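Card holder sleeves have gone milky, can I save them?

Posted by Rochelle Greenberg

I've had a little red leather card holder for ages — white stitching, a strap with a snap, plastic sleeves inside like pages. The leather is fine! But the sleeves have gone milky and one won't lie flat anymore. Do I clean them or give up and buy a new one? 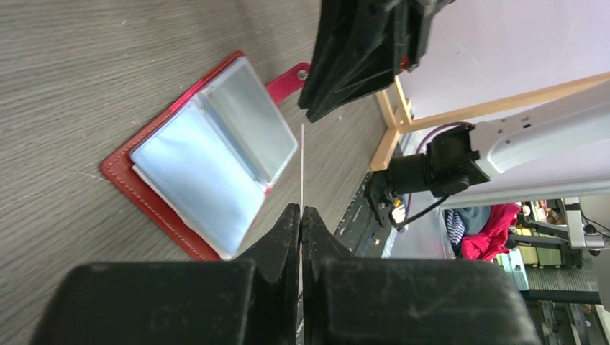

My card holder, opened up

Mine has several sleeves, if that matters for refills.

Imani Kincaid

Take the cards out first. Damp cloth, one drop of dish soap, wipe both sides, then leave it open overnight. No alcohol, it made mine cloudier (learned that the hard way). For the one that sticks up, I'd lay the whole thing out on a table and put a book on it for a day or two. I keep a shallow dish nearby for the cards so I don't lose any.

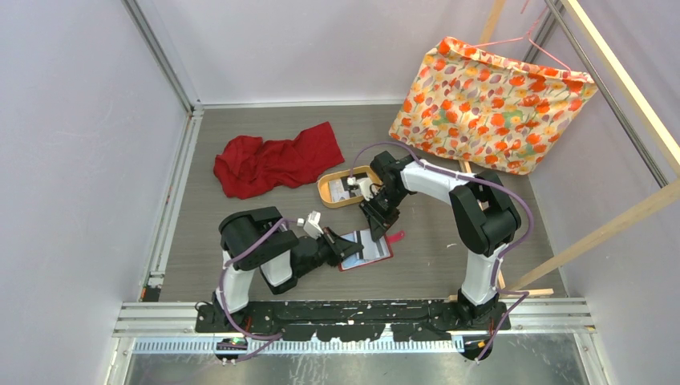

Replacing the sleeves

Afia Gyamfi

Groltine sells refill packs, I got 5 for mine. Measure the old ones before you order — I didn't and had to trim every single one with scissors.

Loretta Quintanilla

just get a new one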